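**Yesenia Alvarado**
Jun 20, 2026

1/ Spent the morning on the fabric shelves in the back room. They haven't been sorted since we moved in. Writing it up as I go so I remember what I decided.

2/ The rule for today: every piece comes off the shelf, gets shaken out, gets a label, gets folded to the same width. Anything under 25 inches long goes in the scrap bin for Zdenka's quilting group.

3/ Started with the cottons. Most were fine. Two had old pins in them. Check for pins before you shake anything out. I have a scratch on my thumb now.

4/ Labels are plain paper tags on a safety pin. I write the fiber, the length, the width and whether it's been prewashed. If I don't know the fiber I write a question mark and move on. I'm not doing burn tests in the house.

5/ For folding I use a cutting mat as the guide. Fold selvage to selvage, then fold again, then wrap the whole thing over a ruler and slide the ruler out. It makes a flat bundle that stands up on the shelf like a book.

6/ Wiebke asked if I use the cardboard boards that fabric stores use. I tried them. They take up too much room for pieces under 3 yards, and my shelves are shallow.

7/ Linens next. They crease no matter what, so I rolled those. Got a few tubes from the Jallholm store when they were throwing them out. Cut them down with a bread knife, which worked better than the craft saw.

8/ Found the gray wool I bought for a coat and never cut. Also found the lining for it on a completely different shelf. They are now pinned together with a note that says COAT.

9/ Someone asked about moths. I keep wool in zip bags and wipe the shelves down with a damp cloth twice a year. Haven't had any so far.

10/ Lunch. Cottons and linens done. Reds, oranges and the pile of unknowns left.

11/ I sort by fiber first and by color inside that. Markos sorts everything by color and his shelves look nicer than mine. But I always know the fiber I need before I know the color, so mine stays how it is.

12/ On to the reds. I had forgotten about this one.

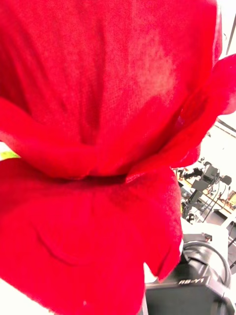

Bright red, no label, going in the unknowns until I work out what it is.

13/ It's a very strong red, so it gets a color test before it goes in a wash with anything. I wet a corner, press it between two pieces of white cotton under something heavy, and look in an hour. If the white comes out pink, it gets washed alone.

14/ Margit says to add salt to the first wash to set the dye. I did that for years and never saw a difference. Now I use a color catcher sheet and cold water.

15/ Might be enough for cushion covers. I'll measure it when I do the label. If it's short, it can be the binding on the picnic blanket.

16/ Unknowns are in their own basket now, with the tags and a pen. I'll do a few of those each evening this week.

17/ Scrap bag for Zdenka is full and by the front door. Zdenka, come get it whenever, I'm home until six.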